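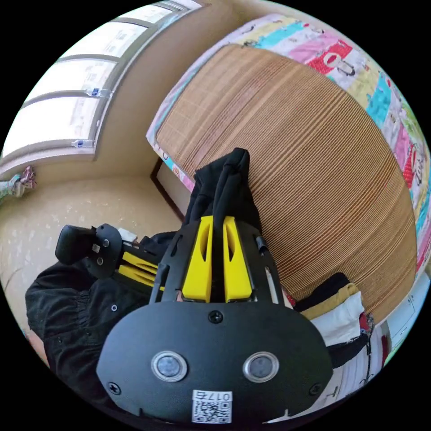
Search this site Enter keywords Go

Call for participants: small business mentoring, October intake

Flastesby is looking for owners of small firms to join its next mentoring group. You should have been trading for at least 2 years and have no more than 200 customers on your books. Any line of work is fine – past members have run bakeries, print shops and a driving school.

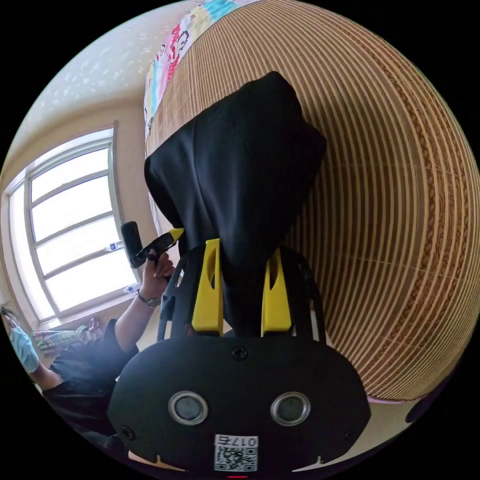
Noémie Gosselin
Program Manager, Flastesby

Each owner is paired with a mentor who has built and run a company. Jawad Mughal and Lwazi Magagula are both mentoring again. Pairs meet every second Thursday at 5:30 p.m., at our office or by phone.

Places are free. Members who finish can apply for a grant of $3,000 toward equipment, stock or training. The grant does not have to be paid back, but we ask for receipts.

To apply, send us two pages on your business: what you sell, who buys it and what you want help with. Include your latest annual accounts. Applications go to Crisanto Espiritu at the front desk, by hand or by mail. Late applications will be held for the next intake.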